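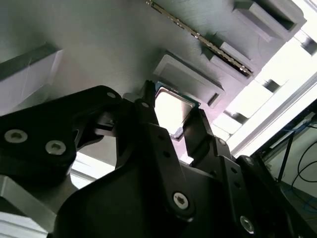

Desktop board work at Bolger Street: processors and sockets

Prorkari Gallery, Component Level series
Text by Parvaneh Daneshvar. Technical check by Veerle Verschueren.

This page covers processor handling and board preparation on desktop machines at the Bolger Street workshop. The notes are written for people who already know their way around an open case. Laptop boards have a separate page, and power supplies are covered under the electrical series. Part codes follow the Biltby register, which held 2,417 entries when this text was last revised.

Processor, out of the socket

The heat spreader is the metal lid on the upper side of the package. Below it is the substrate, a thin green laminate on most of the desktop parts we handle, and on the underside are the contacts. Lift and carry the package by two opposite edges of the substrate or lid. Keep fingers, tweezers and cloths off the contact side.

Old thermal compound comes off the lid with isopropyl alcohol and a lint-free wipe, working from the outside in so that residue is not pushed over the edge. A cleaned lid should show an even metal surface with the maker's marking legible under a bench lamp. Where the marking has worn away, the part is read in a test board before it gets a register code. Mahsa Abbasi does these on Thursdays in batches.

Resting places

A loose processor goes in a recess, a clamshell or an antistatic tray, never on the open bench mat. A recess has three requirements:

Clearance for the corners, so that the substrate does not bind as it goes in.
Support at the perimeter only, on parts with exposed pins.
Enough depth that the part cannot slide out if the fixture is bumped.

Recesses are checked for swarf and dust with a soft brush before use. Compressed air is not used on fixtures at the bench. It moves debris into the next recess along, and we had enough of that in the old room.

Orientation

Every desktop processor has a corner mark, usually a small triangle, and many have notches along the edges as well. The mark on the package is matched to the mark on the socket or on the load plate. Fit is by gravity. If a processor does not drop level into place, lift it straight up, look at the alignment again and look at the contacts again. Sliding it sideways in the socket to find the position is how bent contacts are made, and it is the most frequent fault in the rework log.

Socket condition

Inspect at low angle under a single light source. A sound contact field shows a regular pattern of reflections in all four quadrants. A bent contact breaks the pattern and is generally easier to find by tilting the lamp than by adding magnification. Boards with one or two displaced contacts go to Fereshteh Rostami for straightening. Boards with contacts missing are coded for spares.

Of the 293 boards inspected for the current intake, 179 passed at the first look. The remainder went to rework, to spares or back to the supplier. Most of the rework was not socket damage at all -- broken slot latches and stripped standoffs made up the larger share.

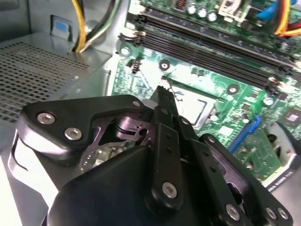

Work around the socket with the board still mounted in its case is slower than work on a bare board, and the order of operations matters more. Supply disconnected at the wall, residual charge drained with the power button, wrist strap clipped to bare metal on the chassis. The case goes on its side so that the board lies flat and any dropped screw stays where it can be found.

Memory slots

DIMM slots are long, close together and easily clipped by a hand or a cooler bracket on the way to the socket. Memory is removed first and bagged individually. On boards with a latch at each end, open both before lifting the module. On boards with a latch at one end only, open that end, then raise the module from the latch side with a slight roll. Fixed-end guides crack if the module is levered against them.

When the modules go back in, the latch should close by itself as the module seats. Pressing the latch shut by hand can hide a module that is still a millimetre high. Check that the notch lines up with the key in the slot before applying any force, as the key position differs between memory generations.

Surface-mount components

The area between the socket and the slots carries small capacitors and resistors, some of them close to the cooler mounting holes. Screwdrivers are the usual cause of losses here. Use a driver with a sleeve or a long shaft, keep the free hand away from the tip and do not rest tools on the board. A knocked-off capacitor is often found stuck to the mat or in the case seam, so inspect both before cleaning down.

Traces near the surface can be cut by the same slip. A scratch through solder mask that shows copper is recorded even when the board posts normally. The record goes in the condition field in Biltby, with the location given by the nearest printed reference on the board.

Cooler and load plate

Release cooler screws in a diagonal sequence, a turn or two at a time. If the compound has set, twist the cooler gently before lifting. On pin-type sockets a straight pull can bring the processor up with the cooler while the lever is still closed, and the pins seldom survive it in good order. Warm the machine by running it for ten minutes beforehand if it is in a state to be run.

Load levers are opened fully before the plate is lifted. Keep the plastic socket cover. Covers are reused and Prorkari charges spares orders for missing ones, a policy that predates everyone on the current roster. Spare covers are in the Prerner cabinet, drawer 4.

Reassembly

Compound is applied as one small central dot for standard desktop lids and as a line for elongated ones. Tighten the cooler in the same diagonal sequence until the screws stop. Connect the fan lead before closing the case. First start is to the firmware screen only, with processor temperature watched for five minutes. A steady climb past the idle limit on the job sheet means the cooler comes off again and the compound spread is examined.

Revision notes

Tue 28 September: socket inspection figures updated, compressed air paragraph added at the request of Parisa Farahani.
The section on server boards has been withdrawn for rewriting and is due back in November.

Corrections to part codes go through the Biltby register and should quote the full code. Corrections to the text can be left with Parvaneh at the parts counter.

Next in this series: Desktop front-panel connectors
Previous: Fan and heatsink grading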